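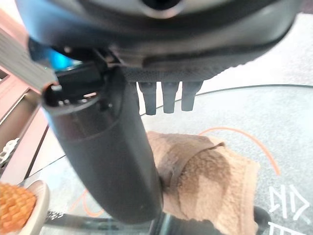

Costel Nistor disagrees with the manual on this point: he would check the fingers every morning, before the arms are enabled, and leave the cameras until last. A finger that closes a few millimetres late, he argues, will spoil a day of work long before a smudged lens does.

The cell at Walero is a two-armed unit running table-clearing routines: cloths, trays, plates and small household items. The manual, supplied by the integrator Cakimis, sets out a 202-point commissioning list. Most of it is done once. What remains is the daily routine, which takes 6 minutes when nothing is wrong.

It begins with the joints at zero and the brakes on. Each finger is flexed by hand through its full travel, and any grittiness is noted in the log. The arms are then enabled one at a time and sent to the home position, and the controller compares motor current with the figures stored at commissioning. Drift in a single joint usually points to a cable fouling its clip – the outer run past the elbow is the usual offender.

Soft goods are hard on grippers. Terry cloth sheds lint, and lint collects at the hinges, where it holds moisture and grinding dust. The log for December shows 1,208 cloth grasps and 427 releases flagged as slow, nearly all of them cleared by brushing out the joints. 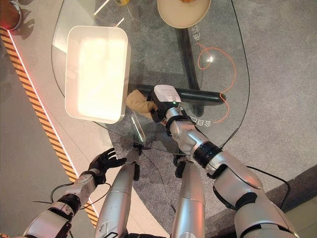

Can the joints be blown out with compressed air? It's a poor idea, as air drives fibres further into the hinge. A dry nylon brush, worked outward from the palm, is the better tool.

Calibration follows cleaning. Glass surfaces complicate matters, as depth readings can pass straight through to the floor. Nistor sets table height by touch instead, lowering a fingertip at low force until contact registers, then repeating at three more points. The values go into Bucur, the cell's supervisory software, which rejects any set that disagrees by more than a millimetre.
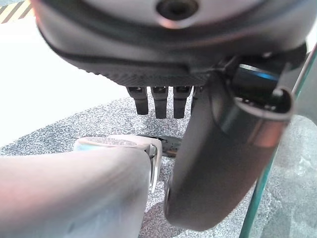 Fingers and thumb at close range, with the speckled floor below.

Replacement fingers come from Claletis as matched sets. Fitting one takes longer than the part deserves: the old screws are discarded, the new ones torqued in two passes, and the hand cycled unloaded before it touches anything. The zero offset is then rewritten and the old value kept in the log, in case the set has to come off again.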